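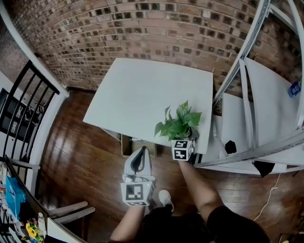

Plants at Gindstead, before the repotting

Updated 2020-04-08

The shared room at Gindstead has brick walls, a dark reddish-brown wooden floor and not much else that a plant would thank you for. We keep the pots there over winter and move them about as the light changes. This page covers the plants and the furniture they live on, in no strict order. Gilberto Chávez did most of the moving, and Jinlong Liang wrote the notes.

The white table

A plain white top, set near the brick. It came from the old Malier office in January and cost us nothing except the van. The leafy plant in the small pot is at the near right corner, with its leaves over the near right part of the table. The rest of the top is clear, ready for the seed trays.

The leafy one

Broad, pointed, glossy leaves, one of them stretching out wide to the right and another hanging on a thin stem to the left. The lighter one stands upright at the top. We have never agreed on the name. It came as a cutting from Echeverría, the nursery on the Clistance road, and the label was lost on the way home.

It gets a drink every 9 days in winter and more often once the weather warms up. The pot is small for it now. The next size up is on order, along with a saucer — the last saucer cracked.

The shelving

Metal, at the right-hand side of the table. It was bought second-hand and took an afternoon to put together, mostly spent looking for the right spanner. Heavy things go low down. Anything that needs good light stays off the bottom shelf.

The box underneath

Brown cardboard, open, kept below the near edge of the table. Please leave it where people can reach it without moving the plants. It will go out with the recycling once the new storage tub comes.

The floor

Wooden boards, so wipe up spilt water straight away. Compost should be swept up dry and put back in the bag. Repotting is done on an old sheet, which lives in the hall cupboard.

Still to come: the window ledge, the tall plants by the stairs and the 16 tomato seedlings, if they make it. Cuttings are free to anyone who brings their own pot.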